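Open day at Atetti, Fiscombe

I took the early bus out to Fiscombe for the Atetti open day on 27 June 2014. The firm packs and sorts small household and garden goods, and the building is on Flenmont Road, behind the tile yard. Parking was full when I walked past. The woman at the gate said 298 people had signed up, and we went in by groups with a sticker each.

Our guide was Yen-ting Mok, who has worked in the glove section since it moved upstairs. She kept the talk short and let us stand close to the tables. Each one has a light wooden top and a plastic tub with a pink inside for putting gloves in.
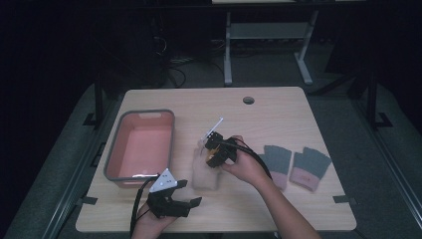
Sorting table with the tub empty and two knitted gloves laid out beside a frosted bag.

The gloves come from a supplier called Fang, and the last delivery was 2,337 pairs. They arrive mixed, so the first job is matching. Cuffs are checked for pulled threads and the fingers are straightened before anything goes in a bag. A full carton holds 96 pairs.
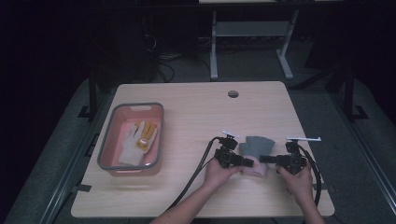

I asked what happens to singles. Mok said they go in a crate by the stairs and are looked through again at the end of the month. In May they got 45 pairs back out of it.

After that we saw the label room, which was hot, and the loading dock. Pin-yu Chien gave a talk on shipping in the canteen, but the microphone was weak and I missed most of it. Coffee was free, sandwiches were not. The next open day has no date yet.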